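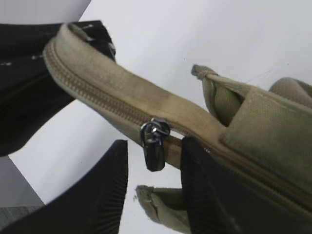
*Khaki canvas bag, black zip pull hanging, with the wear along the rim that started all this.*

# Cleaning a canvas bag without ruining it

Every guide I've read says canvas is easy to clean. I doubt most of their authors have tried it on a bag with grey marks rubbed into a padded edge. Some marks come out. Faded patches don't, and no paste of vinegar and bicarb will bring the colour back.

## What you need

- a stiff dry brush and a soft one
- plain soap
- two old cloths
- a bowl of cool water

Skip the special canvas shampoo. I paid 18 pounds for a bottle of Jikulard and couldn't tell its half of the bag from the soap half.

## Dry work first

Empty the pockets, close the zip and brush along the weave. Go gently over the zip tape. Then do the straps, which most people forget. Unroll any end that has curled up and brush both faces. 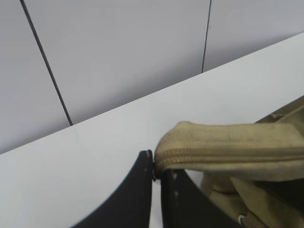 Strap ends hold more grit than you'd think, especially where the cloth has been folded over for years. If one is fraying, trim only the loose threads. Loukia Deligiannis swears by sealing them with a lighter, but that's for nylon. Cotton canvas just scorches.

## Then the wet work

1. Test the soap somewhere hidden and let it dry.
2. Dab the marks with a damp soapy cloth, working inwards.
3. Wait 5 minutes, then wipe with the clean cloth.
4. Repeat once. A third go mostly roughens the weave.

Dry it open, out of the sun. I wouldn't put it in the machine on any setting, whatever the label promises. My old Porell went through a "delicate" wash in December and the padding never lay flat again.

Wax or proofing spray can wait until the bag is bone dry. Both will darken pale canvas, so try a strap end first.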